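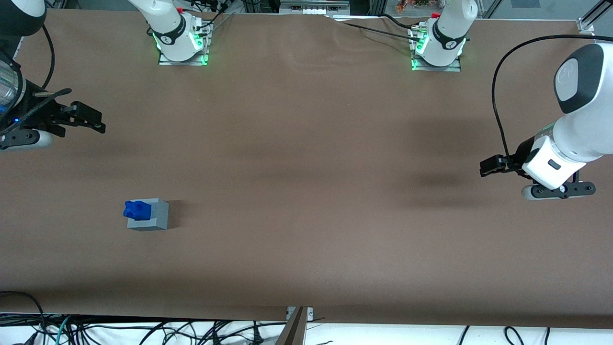 Table paper is paper laid over the top of a table or workbench to protect it and to give a plain, even surface. It is sold on rolls and in flat sheets, and is used in classrooms, craft rooms, packing areas, restaurants and workshops. The most common type is brown kraft paper, though white and gray papers are also made for the purpose.

Materials

Kraft paper is made from wood pulp by a chemical process that leaves the fibers long and strong. Unbleached kraft keeps the brown color of the pulp. It resists tearing better than newsprint and takes pencil, crayon and most markers well. One side is often smoother than the other, and the smooth side is usually placed up when the paper is meant for writing or sorting small parts.

Weight is given in pounds or in grams per square meter. Light papers lie flat quickly but tear at the corners. Heavy papers last longer, but they hold the curl of the roll and may need to be weighted overnight or rolled backward before use. Coated papers have a thin layer of wax or plastic on one face and are chosen where glue, paint or oil may be spilled. They are harder to recycle than plain kraft.

Laying and fastening

The paper is rolled out along the length of the table and cut with some extra at each end. On long tables a single run is preferred, as a seam catches pencils and the edges of small objects. Where a seam can't be avoided, the sheets are overlapped and taped on the underside.

There are several ways to hold the paper in place. Tape is the cheapest and is normally run under the table edge, where it is less likely to lift. Spring clips are used on tables with a thin top. Some workbenches have a roll holder at one end and a cutting bar at the other, so that worn paper can be pulled along and torn off. The Katley bench, a school worktable sold with a holder of this kind, takes a roll 50 inches wide.

Creases and ripples are common, and tend to gather along the back of the table, where the sheet is hardest to reach and pull tight. Paper also swells in damp air and shrinks in dry air. A sheet that was flat when it was laid may be wavy by the next morning — this is most noticeable on wide tables. Smoothing from the center toward the edges removes most of the slack. Fixed objects on the table are either lifted and set down on the paper or fitted into cutouts made with a craft knife.

Uses

In classrooms and craft rooms the paper catches glue and paint and is thrown away at the end of a project. In packing and repair work it cushions finished surfaces and makes dropped screws easier to find. A plain brown ground has little glare under overhead lamps, and both light and dark objects show up against it. Restaurants use white paper over cloth, changing it between parties.

The Aluvdale craft rooms keep 2 weights in stock, a light one for painting and a heavy one for model building.

Care and disposal

Plain paper can't be washed. Crumbs and dust are brushed off with a soft brush, and a torn area may be patched from below. Clean used kraft is widely reused as wrapping or packing fill — or composted, if it carries no tape or coating.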